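Règles maison pour la tâche « dépoussiérage d'étagère »

J'ai repris ce README samedi, parce que l'ancienne version de Dridlow tenait en quatre lignes et que chacun installait sa table à sa façon (moi le premier !). La tâche fait partie du lot Wommont : on passe un plumeau sur des planches encombrées de petits papiers.

Mise en place : l'étagère double au milieu de la table, les papiers de couleur répartis sur les deux niveaux et sur le plateau, dessous. On ne lisse pas les papiers, on les veut froissés ou pliés, bien irréguliers.
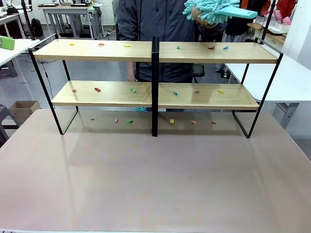
Le plumeau au-dessus du niveau supérieur

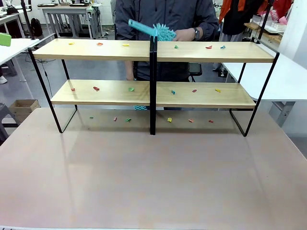
Côté épisodes, je demande jusqu'à 100 essais par configuration, puis on change la disposition. Notez-la dans le fichier de session avant de commencer, pas le soir de mémoire. Un essai raté se garde et s'étiquette « raté », on ne le jette pas !

La règle 7 fait toujours râler : aucune main dans la zone de travail tant que le bras est sous tension. Rónán Fitzgerald voulait une exception pour ramasser un papier tombé, j'ai dit non. On coupe, on ramasse, on relance, tant pis pour les 2 minutes.

Les noms de dossiers suivent la convention Vustcombe (minuscules, pas d'accents, pas d'espaces). Pour les droits d'accès, voyez Nigel Ellwood. Et si une consigne vous paraît bancale, ouvrez un ticket, je les lis tous, même si je réponds parfois avec du retard.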